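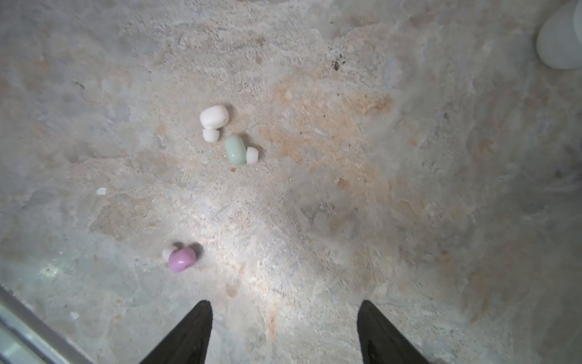
Milagros Sepúlveda
Blogger and Urnton season ticket holder

6 June 2020

I have been asked by a few people what I think Urnton should do about their midfield when the transfer window opens, so I am writing it down once and then I can send them the link.

The short version is that I would not sell Lingyun Ren. I know Kuruc want him. They wanted him in April too, and the club said no, and I thought that was the right answer then. Nothing has changed except that he is a few weeks older and we have less money.

Ren is not a flashy player. He doesn't score much and he has never taken a corner that beat the first defender. What he does is get the ball off the center backs and move it on before anyone can press him. We played 3 games without him this season and lost all of them. I was at two. In the second one our back line gave up passing by halftime and just kicked it long to a striker who is shorter than I am.

People who want to sell say the fee would pay for a winger and a left back. Maybe it would. But the last time we sold a midfielder to pay for two other players, we got a winger who was hurt until Christmas and a left back who is now on loan at Ratidico. I looked up how many minutes they have played between them for us and it comes to less than 300. That is not enough to judge them on, but I don't want to do the same thing again with a better player going out the door.

There is also his contract. He has a year left, so the argument is that he could leave for nothing next summer. I understand that. I would still rather offer him a raise now and see what he says. If he turns it down, then fine, listen to offers, and start a good deal higher than whatever Kuruc put in last time.

As for who comes in, I would like one more central midfielder anyway. The one I keep seeing linked is the captain at Stiltex. I have watched him 4 times, all on a bad stream, and he looked decent in three of them. He is slow to turn and he gets booked a lot. I would take him as cover but I wouldn't build anything around him.

Season ticket renewals are still open, by the way. Mine went up by 50 and I paid it. My brother has not made up his mind. I will write something about the goalkeepers next, probably once we know if the backup is staying.

Contact | © 2020 Milagros Sepúlveda | Back to top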